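Fitting a bar handle to a small wooden chest of drawers

If you have a little two-drawer chest that you love the look of but curse every time you try to get into it, this is a very gentle afternoon's work and I would encourage you to have a go. Mine lives on the end of the sewing table and holds buttons, bobbins and all the odd bits of elastic I can't bring myself to throw away. The drawers came with a small finger hole and no handle at all, and after a winter of poking at the top one with cold hands I decided it deserved something better.

I should say straight away that I am a knitter by habit and only an occasional driller of holes. My neighbour Gediminas Liepiņa lent me his drill and a good deal of patience, so if I can manage it, I'm sure you can too!

What you will need

A long bar handle with its own bolts (mine came from Kristiansen in Larnbridge)
A drill and a bit slightly wider than the bolts
Masking tape, a pencil and a ruler
A screwdriver
A scrap of wood
A large sheet of brown paper for the table

Getting ready

Start by emptying the drawer completely. I know it is tempting to leave things in the back corner, but you will be turning it over and I spent a good ten minutes on my knees looking for press studs. Lay your brown paper over the table and smooth it out as best you can. A few creases do no harm.

Now stand the chest on the paper and turn it about a bit. Look at it from the front, then from above, with the drawer shut. A bar handle sticks out further than you expect, and it's worth knowing how much room it will want before you make any holes. If your chest sits close to a wall or a sewing machine, take it back to its usual spot and check there as well.

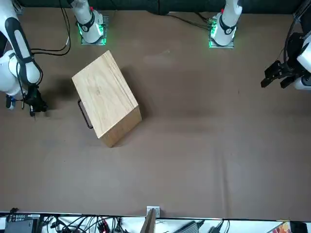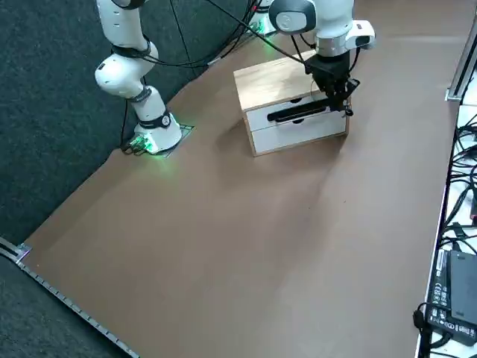 The chest and its black bar handle, with the two white drawers showing in the second photo.

Marking the holes

Run a strip of masking tape across the drawer front, roughly where the handle will go. Find the middle of the drawer with your ruler and make a small pencil mark on the tape. Then measure the distance between the two bolt holes on the back of the handle, from centre to centre, halve it, and measure that much out to each side of your middle mark. Check that both marks are the same distance down from the top of the drawer. Then make a cup of tea and check again - I was out by a whisker the first time and it would have annoyed me for years.

Drilling

Take the drawer out and set it on its back with the scrap of wood tucked inside, pressed up behind the front panel. This stops the inside face from splintering when the bit comes through. Drill slowly, keep the drill upright, and let it do the work. Blow away the dust and peel off the tape towards the hole.

Fitting the handle

Push the bolts through from the inside and start both of them by hand before you tighten either one. If the second bolt won't quite meet its hole, widen the hole a touch with the drill and try again. Finish with the screwdriver, firmly but without leaning on it, or you may crush the wood.

Slide the drawer home and try it a few times. Pull from the middle of the bar at first, then from one end. If it sticks when you pull from the end, rub a plain candle along the drawer's bottom edges and try once more.

I decided to leave the lower drawer with its finger hole. My friend Ritu Nishad thinks I should do both so that they match, and she may well win me round by June, but I only open that one for the zips.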